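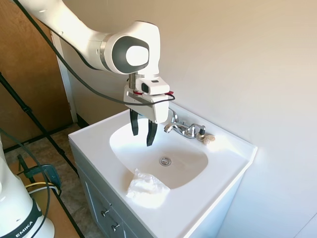
Gutora Basin Restoring Kit: A Long Review From Someone Who Didn't Want to Like It

By Lleucu Pritchard
March 3, 2021

Price paid: $34, plus shipping
Bought from: the Gutora website
Verdict: Skip the kit. Maybe buy the paste if they ever sell it alone.

I don't trust the word "restoring" on a cleaning product. Restoring to what? When? My bathroom sink was put in by whoever owned this house before me and I never saw it new, so if a company tells me its kit will bring back the original shine I have no way to check, and I suspect they know that.

Still, I bought it. The product page has 795 reviews and the ones I read were mostly people saying "wow" in different ways. A handful had real information in them. One woman said the paste took a ring of hard water scale off a sink she had been scrubbing for years, and she listed everything she had tried before, in order, with brand names. That review is why I spent the money. The other 794 can go.

What comes in the box

A tub of paste, a bottle of what Gutora calls Sealing Finish, two foam pads, a square of 2,000 grit paper, a cloth, and a fold-out instruction sheet. The tub is smaller than it looks on the website. It has one of those false bottoms, where the plastic curves up inside so you run out of paste while the tub still looks a third full. I find that irritating in face cream and I find it irritating here.

The instruction sheet says the kit is safe on "100% of bathroom surfaces." Then, in smaller type on the back, it says not to use it on natural stone, brushed metal, painted metal, or anything with a factory anti-stain coating. I'd like to know which bathroom they had in mind.

The sinks

I tried it on two. Upstairs is the kind where the counter and the oval bowl are all one piece, with a wide flat rim that collects every drop of water and every bit of toothpaste in the household. Downstairs is an old porcelain pedestal sink with a rust streak under the cold tap.

Whatever you have, find out what it is before you put anything gritty on it. A lot of one-piece tops have a thin clear or colored layer over the body of the thing, and once you rub through that layer you have a dull patch that will hold dirt forever. Porcelain is much tougher but it does scratch, and the scratches go gray. Gutora's sheet has one line about this, "test in a hidden area." There isn't a hidden area in a sink. I used a spot at the back of the rim, behind where the soap sits.

How it went upstairs

You wet the bowl, put paste on a foam pad, and rub in small circles for two minutes per section. The sheet has a diagram dividing the bowl into sections like a pie. I followed it for the first half and then got bored and did the rest by feel. I can't tell which half is which.

The scale around the drain came off. I'll give them that. It didn't come off in two minutes, it came off in something closer to a whole radio program, and my forearm was sore afterward. But I've gone at that scale with white vinegar and with the blue spray from the grocery store, and neither one got all of it.

The shine is another matter. The bowl looked very good while it was wet. Every sink looks very good while it is wet. When I came back after lunch it had dried to the same finish it had before, with less crud on it. I'd call that clean. The website calls it restored.

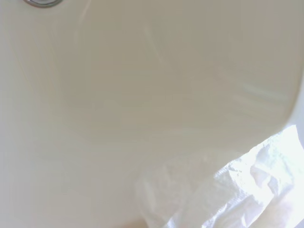

A cream-colored basin at close range. On a pale curve like this, shading can pass for a stain.

That caption is a serious point, because the before and after pictures on the Gutora site bother me. In the before shots the light comes from straight overhead and the bowls look flat and yellow. In the after shots there's a window somewhere off to one side, and one half of the bowl is glowing. Any pale sink will do that. Stand at mine in the morning and it looks ivory, turn on the light over the mirror and it's white, and you haven't cleaned a thing. If you want to compare, do it at the same time of day with the same bulb on, and run your fingertips around the bowl, which tells you more than looking does. Scale feels like fine sandpaper. Soap film feels like nothing until it's wet, and then it drags.

How it went downstairs

The rust streak got lighter and didn't go. I gave it two full rounds with the paste and a third with the foam pad folded over so I could press harder. The sheet suggests moving on to the 2,000 grit paper for "stubborn areas." I did a patch the size of a quarter and stopped when I noticed that it no longer reflected the tap. That patch is still there. It's small and you'd need to be looking for it, but I am now a person who looks for it every time she washes her hands.

I wrote to customer service and got a friendly answer saying the dullness would go away with the Sealing Finish. It did, for nine days.

The Sealing Finish

As far as I can tell this is the part they want you to keep buying. It goes on with the cloth, it smells like shoe polish and oranges, and you have to leave the sink dry overnight. In a house with one upstairs bathroom that takes some negotiating. Water beads on it beautifully the next morning. By the end of the following week the beading had stopped everywhere except the back of the rim, where there's hardly any water to begin with.

The bottle holds enough for maybe four sinks. A refill costs nearly as much as the kit.

Compared with other things

My friend Iraís Arellano cleans rental apartments for a living and has opinions. She uses Drernex powder for scale and nothing at all for shine, and she thinks sealing a sink is like waxing a spoon. I borrowed her Drernex and did a section of the downstairs bowl that the Gutora hadn't touched. It was a little slower on the scale and it cost a fraction of the price. It made a mess, too, as powders do, and I was rinsing white dust off the faucet for days.

I also had half a bottle of Yorath gel under the sink from last December. It smells strong enough that I had to open the window, and it ran straight down the side of the bowl and into the drain before it could do much. I've seen people lay paper towels over it to hold it in place. That may well work, but by then you're doing the gel's job for it.

Things I'd want to know if I were you

The paste dries out. I left the lid loose overnight and had a crust in the morning. A few drops of water brought it back, though it was grainier after that and I wouldn't use it on anything I cared about.

The foam pads fall apart. One of mine split during the first sink. An old cotton washcloth did the same work.

Rinse three times. What looks like leftover haze is usually leftover paste, and if you put the finish on over it you've sealed it in.

Don't use it near a metal drain ring you like. Mine picked up a few hairline marks.

The return policy is 30 days but only "unopened," so it isn't much use if you'd like to find out whether the product works.

Would I buy it again

No. The paste is good, better than I expected, and if Gutora sold that tub by itself at a sane price I'd probably have one in the cupboard. As a kit, I paid for one decent thing and four things I either didn't need or wish I hadn't opened. The grit paper should not be in there at all.

Several people have asked me to try the Doster scrubber head, the one that fits on a drill. I've read the box in the store. It says "restores." I put it back on the shelf, but it goes on sale next month, so we'll see.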